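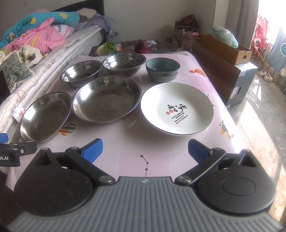 Bowls and a plate on a checked tablecloth.

Numside Fund Returns, monthly panel
Data card and usage notes

Summary

Numside Fund Returns is a panel of monthly net returns for 1249 hedge funds and managed accounts. It was put together for people who want to test allocation rules, fee models or simple risk measures without paying for a commercial database. The files are plain CSV and open in any spreadsheet.

The panel covers three groups of funds: equity long/short, fixed income relative value, and global macro. Trend-following programs are included only where the manager reported them as part of a macro fund. Funds of funds are left out.

Files

returns.csv – one row per fund per month. Columns are fund_id, month, ret_net, aum_usd and flag.
funds.csv – one row per fund. Columns are fund_id, strategy, base_currency, mgmt_fee, perf_fee, lockup_months and status.
index_levels.csv – three strategy indexes, each set to 100 in its first month.
changes.txt – a list of corrections by release.

Returns are stored as decimals, so 0.012 means a gain of 1.2 percent. Assets are in millions of US dollars, converted at the month-end rate. A blank in aum_usd means the manager did not report assets for that month. It does not mean zero.

Where the data comes from

Most of the returns come from the Valberg survey, which asks managers for net figures once a month. A smaller set comes from the Clekow administrator files, which are produced by the fund's administrator and not by the manager. The two sources overlap for 127 funds. In those cases the Clekow figure is used, and the Valberg figure is dropped if the two differ.

Fund names have been removed. The fund_id values are random and carry no information on start date, size or source. Please do not try to match funds back to their managers.

Cleaning

Months with a return below -100 percent were removed as entry errors. Exact repeats of the same return in consecutive months were kept but marked S in the flag column. Some are real, especially in funds that hold assets priced by a model. Others are probably late reports filled in with the previous figure.

Share classes of the same fund were merged. The class with the longest history was kept, unless it was closed to outside investors.

Estimates carry the flag E. They are replaced by final figures in the next release when the manager sends them. If you are working on the latest months, expect small changes.
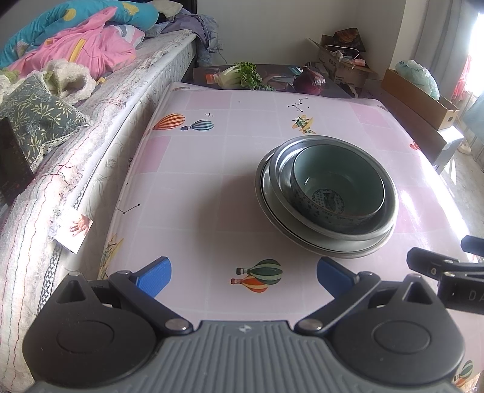 Are returns reported before or after fees?
They are after management and performance fees, at the rates listed for the fund in funds.csv. Investors who negotiated a lower rate would have earned slightly more than the panel shows.

Known problems

Backfill. Managers tend to start reporting after a good run and then send in their past results. The first reporting date is not available for every fund, so the panel has no backfill marker. A common workaround is to drop the opening months of each fund and see how much your result moves.

Survivorship. Dead funds are kept, with status set to closed or stopped. "Closed" means the fund returned money to investors. "Stopped" means it no longer reports, and we don't know why. Final losses are often missing for stopped funds.

Smoothing. Fixed income relative value funds show strong month-to-month correlation. Volatility worked out directly from these returns will look too low. The Chatzigeorgiou adjustment in the scripts folder unwinds this with 2 lags. It is a rough fix and should not be used on funds with short histories.

Currency. Returns are in the fund's base currency and are not hedged to the dollar. Only the assets column is converted.

Index construction

The three indexes are equal-weighted and rebalanced monthly. A fund enters in its first full month and leaves after its last reported one. No minimum size applies, so small funds count as much as large ones. For an asset-weighted version you will need to build your own, and you should decide first how to handle blanks in aum_usd.

Updates

A new release goes out every May. Old releases stay available under their version tags. If you publish results, please give the version you used.

License

Free for research and teaching. Resale of the data, or of an index built from it, needs written permission. Nothing in these files is investment advice.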